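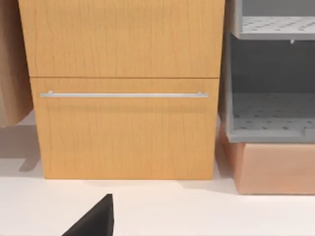

Start pose, lower drawer task, sim kitchen. Wood texture is the default one.

pakby_dad wrote:
So I have 1,483 demos of opening this drawer, all teleoperated, all by me. The policy drives the gripper up to the bar handle, stops, and thinks about its life. Success on held-out layouts is 6 percent. Before I go record more, is there a number where this starts working?

Trinidad Cabral wrote:
What varies between them? If the answer is "my mood" then no number will save you.

pakby_dad wrote:
Cabinet position, a little. The shelf unit on the right moves. My mood was pretty constant.

somilden77 wrote:
I'd keep going. We were stuck on a door task in October and it came unstuck once we doubled the set. People love to say "diversity" when they don't feel like collecting.

Trinidad Cabral wrote:
Doubled it with what, though? I'd take 300 demos with different handles, wood and lighting over what he's got. That's one long silver bar on honey-colored wood with the same grain every time. It has learned the grain.

somilden77 wrote:
Same operator, same script, more of it. I'm only reporting what happened.

Ignacio Garrido wrote:
Look at where your finger starts: low, at the bottom center, pointing up and to the right. Do all of them start like that?

pakby_dad wrote:
...yes. The reset script puts it there.

Ignacio Garrido wrote:
Then it has never seen itself be anywhere else. Randomize the reset and record a batch where you begin badly, off to one side or too high, and recover. Also check for pauses before you grasp. I used to line up for 2 seconds every time and I trained a very patient robot.

pakby_dad wrote:
Just plotted the gripper speed. There's a pause in nearly every one. I was drinking coffee.

somilden77 wrote:
Trim the pauses and keep the data. Don't let Trinidad talk you into deleting it.

Trinidad Cabral wrote:
Never said delete. I said stop.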